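# Ellau Table Notes

Hello, and welcome! This folder holds the notes and pictures for the small-items part of Ellau - the cups, the sticks, the little things that live on a tabletop and wander off if you look away. Kheri Lyimo started it one December with a single text file, and it has grown to 138 entries since then, most of them short and a few of them (mine, I'm afraid) much too long.

Each entry covers one tabletop setup. You'll find the item names, the kind of surface, and a line or two on how things were laid out. Please keep the names plain - `cup`, `sticks`, `table` - and save the fancier wording for the `remarks` field, where Salim Kaijage and I are always happy to read it.

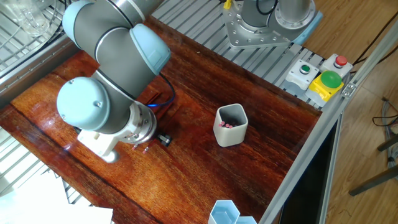

For cups, write down the shape of the opening as well as the color. Square cups with rounded corners go under `cup_square`, even when the corners are very soft. If a cup has sticks in it, list them separately and give the color of the tips. Dark, shiny wood gets `surface: glossy`.

## Files

- `entries/` - one file per setup
- `names.md` - the 9 item names we use
- `old/` - Kheri's first notes, left as they were

Corrections are very welcome! Send them to Faraji Rugemalira, who merges them in the evening.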